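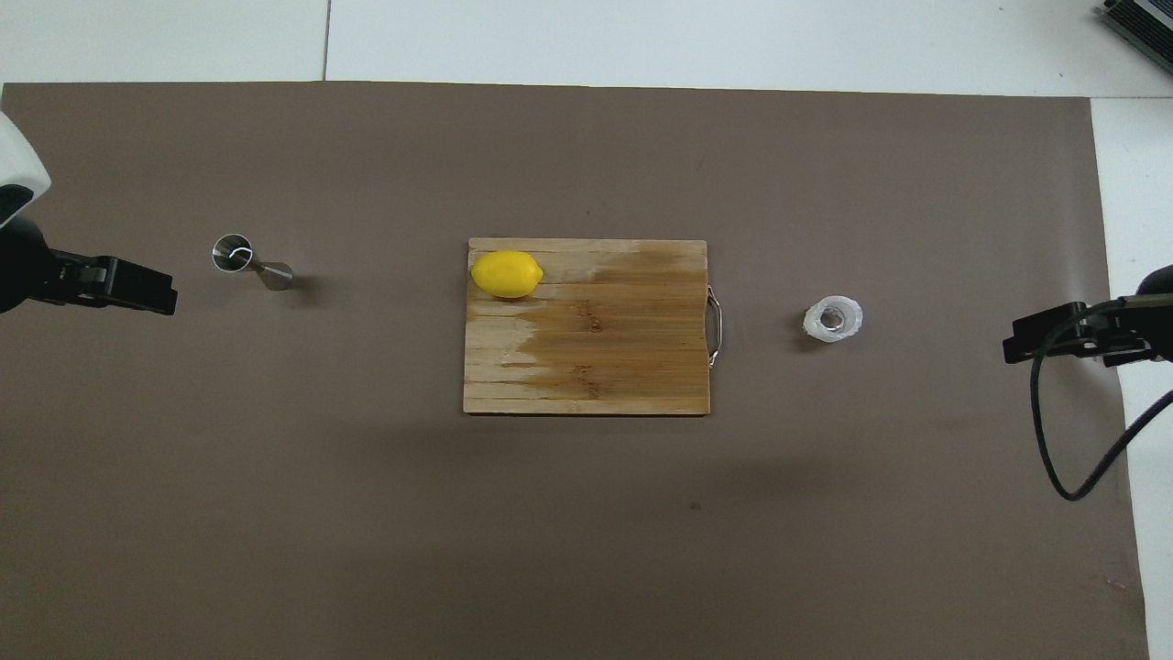

5 min read

6/25/25

Okay, so today was the day I said I'd make up my mind about whether a machine can make a drink in somebody's kitchen, and I haven't, and it's past eleven and I'm writing this in bed with toast crumbs everywhere.

Background for future me, who will have forgotten: the Viltamau thing is a bar bench with two arms. You set out the lemon, the board, the jigger and a glass, and the arms are meant to do the lot. I've been reading up on it since the Pickering trip and I've got opinions now, which is dangerous. I used to pull shifts behind a bar (badly!) and I think I assumed the hard part was the pouring. I don't think that anymore.

Start with the jigger. It's a little stainless double cup, the two cones joined at the skinny ends, and it's lying on its side on the brown paper to the left of the board. I could pick that up while talking to three customers and looking for a bottle with the other hand. For a gripper with two flat fingers it's a horrible object. Shiny, for a start, so the camera gets a bright rim and a lot of reflections to puzzle over. It's also a different width everywhere you grab it. Pinch it at the waist and you might be right, pinch it on the big cup and I'd expect it to squirt out like a bar of soap. Then you've got to turn it so the cup you want is facing up, and you've got to know which cup you want. I spent a good twenty minutes at the kitchen table tonight trying to stand ours up with two rulers, one in each hand. Ridiculous. I got it up in the end by wedging it against the toaster, and I don't reckon the toaster is allowed.

Then the lemon. It's sitting on the top left corner of the cutting board, a good bright yellow one. A lemon is kinder than a jigger in a way, it's got some give and a bit of grip to the skin. But it rolls, and it's right up near the corner of the board, so one clumsy nudge and you're chasing it over the tiles. And who cuts it? I keep coming back to this. I'm quite happy for an arm to carry a lemon. I'm not at all sure I want one in my kitchen holding a knife, and I noticed I felt that in my stomach well before I'd thought of a reason for it.

I do like the board, for what it's worth. Light bamboo-coloured strips with a metal loop of a handle on one end, and it's gone dark amber over the middle and the right side like every board I've ever owned. Mine has a beetroot patch that's outlived two flatmates. Must oil it. (I have written "must oil board" in this diary before, probably every winter.)

And the glass, or the little glass ring, whatever you'd call it, over on the right with the frosted outside. Clear glass is meant to be the nasty one. The camera looks through it and sees brown paper, so as far as the software's concerned there might be nothing there to pick up. I found a forum thread about this that went for pages and turned into a fight about depth sensors, and I read every word of it while my tea went cold. Half of them say it's solved. The other half say it's solved provided you've got that one glass under that one light. I know which half sounds like people who've tried it.

Anyway, the numbers, because I promised myself I'd write them down before I got them muddled. Viltamau say they've put their bench through 1023 goes, with 1000 of them counted and the rest thrown out for things like somebody bumping the bench. Of the 1000, 220 went the whole way with no help. So that's less than a quarter. My first thought was that's dreadful, I'd have been sacked! My second thought, on the drive home, was that a few years ago I'd have bet the house on zero. I still can't tell which thought I believe more. It depends how hungry I am, I think.

What I'd really love to know is what the failures were like. Was it a drop of juice outside the cup or was it broken glass on the floor? Those are very different evenings. A dishwasher that leaves a bit of egg on a fork is annoying, and I put the fork back in. A helper that drops a tumbler near my bare feet gets put in the shed. They don't say, or if they do it's buried in the part I skimmed. Must go back and look.

The Prorngate people are going at it from the other end, shop-floor jobs only, same part in the same tray all day long, and they seem a lot more relaxed. Fair enough. A tray of identical parts is a lovely quiet life next to my bench, where on any given night there's a phone charger, half an onion and the mail. I said as much in the car and got told I should tidy the bench, which, rude, but also yes.

So where am I? Shop floor, sure, for the boring repeat jobs, I'd believe that tomorrow. At home, for one small job with everything set out nicely beforehand, maybe, if you've got patience. But setting everything out IS most of the job. If I've already found the jigger and washed the glass and put the lemon on the board then I'm four-fifths of the way to a drink and I may as well have it. The bit I'd pay real money for is the other end of the night, the sticky board and the squeezed-out halves and the wiping down. I haven't seen anyone have a serious crack at that yet.

There's a demo day in Postville in August and I've half said I'll go. It's a long drive and the parking's awful, but I want to stand next to one of these and hear it. I always forget to wonder what they sound like. If it whirrs all the way through dinner that's a no from me, whatever its score is.

Had a gin in the end, made by hand, measured by eye. Too strong. Need lemons, tonic, bin bags, and something for the squeaky back door. Setting the alarm for 6.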